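Mellow Arm Hire: Frequently Asked Questions

Griranside hires out the Mellow arm by the week, with a gripper, a wrist camera and the Yimer control software. The answers cover what people ask us most before they book. If yours is missing, use the contact form.

What do I get with a standard hire?
The arm, a two-jaw gripper, a depth camera fitted at the wrist, the hand controller, the mounting base and all cables. The Yimer software comes on a small computer that is already set up. You supply the table, the power and the items you want handled.

How long is the minimum hire?
2 weeks. After that you can extend a week at a time, as long as the arm has not been booked by someone else. Tell us by Thursday if you want to keep it for the following week.

How much space does it need?
A clear floor area of 3 metres by 3 metres suits most jobs. The floor should be level and firm. Thick carpet is not suitable.

Do I need to know how to program?
No. Most customers teach the arm by guiding it through a task with the hand controller. Yimer stores each run, and you can delete the ones that went badly. If you do write code, there is a Python library and the manual has a chapter on it.

What sort of things can it pick up?
Small household and packaging items are the usual work: bottles, pens, wrappers, tubs, small boxes. Very thin sheets lying flat are difficult with the standard jaws. We can send longer fingers or soft pads if you ask when you book.

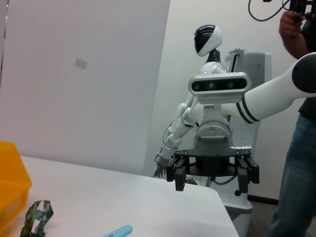 Heavy items are a separate matter. The limit depends on how far the arm is stretched out, so send us the weight and the reach you have in mind and we will tell you whether it is within range.

Can I use it next to other machines?
Yes, provided their working areas do not overlap while both are moving. Mellow does not share position data with other makes of robot. If you need two machines to take turns, the Noto add-on gives you a simple start and stop signal between them.

Is it safe to stand near the arm?
It slows down and stops on contact, but you still need to do your own risk assessment before switching it on. Keep the stop button within reach and do not lean over the table during a run. Under-16s must not operate it.

How many runs can it store?
The computer we supply holds 1,037 runs at the default camera setting. A higher picture quality brings that down. You can copy runs to your own drive at any time, and we wipe the computer when it comes back.

What does training cost?
The first session is included and is held by video call. Further sessions are £66 each.

What if something breaks?
Stop using the arm and ring the support line, which is open from 9am. Normal wear to the jaws and pads is covered. Damage from liquids or from dropping the arm is charged at the cost of repair.

How do I send it back?
Keep the crates. We book the collection and email you the packing sheet the day before.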